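Teaching two arms to take out the trash (well, to tie it up and lift it)

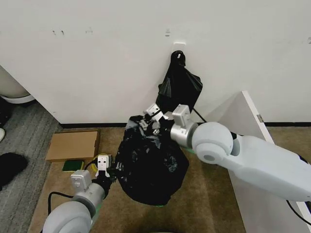 Why a garbage bag?

I get asked this a lot. People start with blocks or cups, and I did too, for months. Then Kumiko Oshima told me I was only ever teaching my robot things that hold still, and she had a point. A bag slumps, it slides, it folds over your fingers, and it looks different every time you touch it. If you can drive two arms through a bag job without yelling, you're in good shape for most household stuff.

I steer mine by remote control, with a pair of small leader arms that I hold and the big ones follow. You can do this with game controllers as well, but I find the wrist twists miserable that way.

Setting up the corner

Pick a corner with a plain wall. I hung a second bag on a stick-on hook, at a height both arms can get to, and put the full one on the carpet underneath. Stuff your full bag with something soft and not too heavy. Old towels are great! Go for a bag that bulges at the bottom and leaves you plenty of neck to twist.

Leave some ordinary things lying on the floor nearby. I keep a cardboard box and a sponge down there. My first set of recordings was done in a perfectly bare corner, and the robot went to pieces the minute somebody left a shoe in it.

Check your cables before you start. Swing each arm slowly through its whole range and watch where the slack goes — mine likes to creep toward the bag.

Driving the arms

1. Start both arms in the same rest pose every time. I saved mine as a preset and called it Bakport, after the folder it lives in (don't ask).

2. Bring the left gripper in low, against the side of the bag near the base. You aren't grabbing anything yet. Just let it rest there so the bag can't scoot away.

3. Come in with the right gripper from above and to the side, and close on the twisted neck. Get a good mouthful of plastic. If you only catch the very tip, it'll slip out as soon as you lift.

4. Pause for a beat. I count "one Mississippi" out loud, which my neighbors must love.

5. Lift straight up with the right arm, slowly, and let the left one follow along the side.

6. Set the bag down again, open the right gripper, back both arms off and return to rest. Stop the recording only when everything has quit moving.

How many takes?

I recorded 79 and kept all but 14. The ones I tossed were mostly me bumping the wall or dropping the leader arm to scratch my nose. A fumble that you recover from is worth keeping, so if the neck slips and you regrab it cleanly, save that one.

Between takes, turn the bag a little and retwist the top. Move the box too. Eduardo Dagdag tried this at his place and never moved a thing, and his robot learned one exact bag in one exact spot. He ended up doing 161 takes before he was happy with it.

Go easy on your hands. I do 16 takes and then get up for coffee, because my driving gets sloppy after that and the sloppiness goes straight into the recordings.

Next up is getting the fresh bag off the hook and open. I've tried it twice so far and ended both sessions with the plastic wrapped around a wrist joint, so give me until March.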